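Search this diary
Enter keyword
Go

November, 6:40 a.m.

Two degrees in the back bedroom overnight, by the thermometer on the sill. The hall held at ten. Bled the upstairs radiators again before coffee. The one in the bathroom gave air for a good while and then spat. System pressure dropped with it, so I topped up at the filling loop and wrote the reading on the card taped inside the meter box.

The flow temperature has been the open question all week. The old setting was well above what the house needs in mild weather, and the boiler was cycling: on, off, on again, with short burns and a return line too warm to condense. I lowered it one step at a time and left each step for a full day. Burns are longer now. Gas use is down on the meter, though the days have also been milder, so I am not putting a figure to it yet.

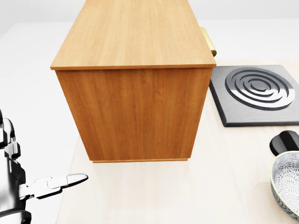 Zoltán Győri came by at three to look at the balancing. He agrees that the front room is taking too much of the flow and wants the lockshield there closed by a quarter turn, then nothing touched until the readings settle. He used to service the district plant at Grositz and has little patience for thermostats. His view is that most houses in Reddale were piped in a hurry and never balanced at all. Mine was piped in eight different diameters, as far as I can tell from the crawl space.

Evening. Quarter turn done. Front room slower to warm, back bedroom noticeably better by nine. The pump is on its middle speed - the top speed makes the landing pipe hum, and the bottom one starves the last radiator on the run.

Still to do: lag the exposed section by the back door, order inhibitor, ask Etgate whether they stock the narrow valve caps.

8 comments - 2 shares

Contact | Copyright Reddale house diary | Back to top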